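Why Chopsticks Come in Pairs (and Why Yours Don't)

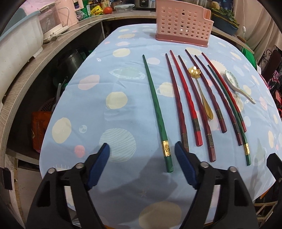 Eight chopsticks, two spoons and one pink basket. Dinner can wait.

Every kitchen drawer has a secret life. Forks go in tidy and come out tidy. Chopsticks go in as pairs and come out as a pile of strangers.

A chopstick is a very simple tool. It is a stick. It has a thin end for picking up food and a thick end for holding. One stick by itself is good for poking a dumpling and not much else, so you need two, and it helps a lot if they are the same length. Try eating noodles with one long stick and one short one and you will soon be wearing the noodles.

So how do you find the pairs?

Start with color. Look at the picture and pull out the greens first. There are two, so that was easy. The bright reds are next, and there are two of those as well. Then come the dark reds. There are four, and now you have to work for your dinner.

When color runs out, look near the handle. Many chopsticks wear a band there, a bit like a ring on a finger. The green ones have shiny gold bands. The others have darker bands, and you may need to put your nose quite close to tell them apart. (Your nose should be clean. So should the chopsticks.)

Still stuck? Feel the sides. Some sticks are smooth all the way down. Others are twisted or carved into waves, and your fingers will often notice the difference before your eyes do. Last of all, stand two sticks side by side on their thick ends and check that the tips match.

Arwel Gough, who is 12 and lives in Barnberg, once sorted his whole family's drawer this way. It took him 15 minutes. He ended up with 6 good pairs and one leftover stick, which now holds up a tomato plant.

What about the spoons?

Spoons don't need partners, and they know it. The white one is a soup spoon. It has a deep sort of job, carrying broth from the bowl to your mouth without a flood on the way. The gold-colored one has a bowl shaped like a flower, petals and all. You could use a spoon like that to stir a drink or scoop sugar. It will taste the same as it would from a plain spoon, but you'll feel fancier.

And the basket full of holes?

A basket with holes sounds like a bad idea until you think about washing up. Wet chopsticks need air, and the water has to go somewhere. In a cup with no holes it sits at the bottom and gets smelly. In a basket with holes it drips out, so put something underneath.

Try it at home

Ask a grown-up if you can sort the chopstick drawer. Mix them all up on a tablecloth, shut your eyes, and see if you can find one pair by touch alone. Then open your eyes and find out how wrong you were.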